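Week 6 handout: Sorting at the source

Thanks for bearing with me last week, everyone — I know we ran long on landfill history, and I promise to keep the talking shorter this time (we'll see!).

Our question today is why a household sorts its waste well in March and badly by summer. Thảo Mạch's reading on the Lodano pilot is the one to have beside you. She followed 36 households and found that the distance between the cutting board and the bin mattered more than any leaflet they were sent. Do look closely at her second table, which I find myself going back to every year.

Terms to know: capture rate, contamination, residual waste, set-out rate. People mix up the first two on the exam all the time, so please write out both definitions in your own words.

For next time, read to page 100 and keep a short diary of what you throw away at home. Mine was a little embarrassing, mostly coffee grounds and good intentions, so don't be shy about yours.

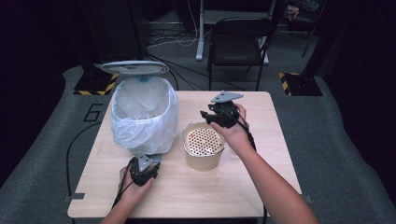 Fig. 1. Lined bin with its lid open, next to a container with a perforated inside.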